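Fedham Indoor Cricket Program
Progress report to the Provberg Trust
Prepared by Sabine Hinrichs, program lead
2 Jul 2022

1. Period and scope

The report covers the second funding period of the bowling workload and injury monitoring program. It follows the reporting outline in the grant agreement: activity, data, findings to date, deviations from plan, spending, and work for the next period. Match results are left out except where they affect workload.

2. Activity

Monitoring continued for all registered pace and spin bowlers in the senior and under-19 squads. Each bowler logs deliveries by session, split into match, net and warm-up. Coaches enter match overs from the scorebook the same evening. Net deliveries are self-reported and checked against the session sheet kept by the coach on duty.

A shoulder screening was added for this period at the request of the Trust. It consists of internal and external rotation range, a grip test, and a short questionnaire on pain during throwing. The first round was completed before the outdoor season and the second in June. The same physiotherapist carried out both rounds, so the measurements can be compared directly.

Fielding throws are now logged as a separate item. In the first period they were not recorded, and two shoulder complaints could not be explained from bowling load alone. Both players field regularly in the deep and throw long distances in practice.

3. Data collected

The log held 1,071 session entries at the close of the period. Of these, 468 are match entries and the rest are nets or warm-ups. Entries with no delivery count were returned to the player for correction. Where a player could not supply a figure, the entry was kept and marked incomplete, and it is not used in the weekly load totals.

Data entry moved from the shared spreadsheet to the Kadesis form during the period. The form rejects a session without a date and a session type, which removed most of the errors we had been correcting by hand. Old entries were carried across and compared line by line with the spreadsheet. Differences were limited to player initials that had been used for more than one person. 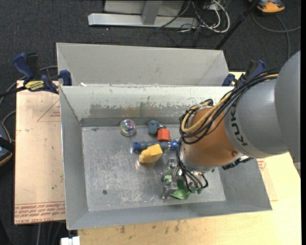

Weekly load is calculated as a rolling total and compared with the player's average over the previous four weeks. A flag is raised when the current week is more than one and a half times that average. The threshold has not been changed since the first period. Flags go to the head coach and the player, and the response is written into the log.

4. Findings to date

Seven bowlers were flagged at least once. Most flags fell in the first weeks of outdoor cricket, when players moved from short indoor spells to full match spells with little time between. The remaining flags followed a break for exams or illness, after which the player went straight back to the usual load.

Spin bowlers raised fewer flags than pace bowlers but reported more shoulder discomfort in the questionnaire. We do not draw a conclusion from this yet. The group is small, and several of the spinners also bat high in the order and spend long periods in the nets taking throwdowns and returning the ball.

Range of motion in the bowling shoulder was stable between the two rounds for most players. Where internal rotation had dropped, the player was given the standard mobility work and will be measured again in the next period.

5. Deviations from plan

The planned comparison with the Hassanpour academy did not take place. The academy records overs only and does not keep net deliveries, so its totals cannot be set beside ours. They have agreed to use our session sheet from the start of next season.

The coach education evening was moved once and then held in a shorter form. The section on throwing load was covered in full. The section on return to play was handed out as notes and will be taught at the next evening.

6. Spending

Spending is within the approved budget under all headings. Physiotherapy came in slightly above the planned figure because of the second screening round, and coach education slightly below. We ask the Trust to approve moving the unspent coach education money to physiotherapy. No change to the total is requested.

7. Next period

Work planned for the next period:

Third screening round at the end of the outdoor season.
Return-to-play session for coaches.
A written plan for the move from indoor to outdoor spells, with over limits for each of the opening weeks.
Throwing load added to the weekly flag calculation, run alongside the present method until both have been compared.
Session sheets and log access for Hassanpour staff.

The full log, with player names removed, is available to the Trust on request. Questions on the screening protocol should be sent to the program lead in writing so that they can be passed to the physiotherapist.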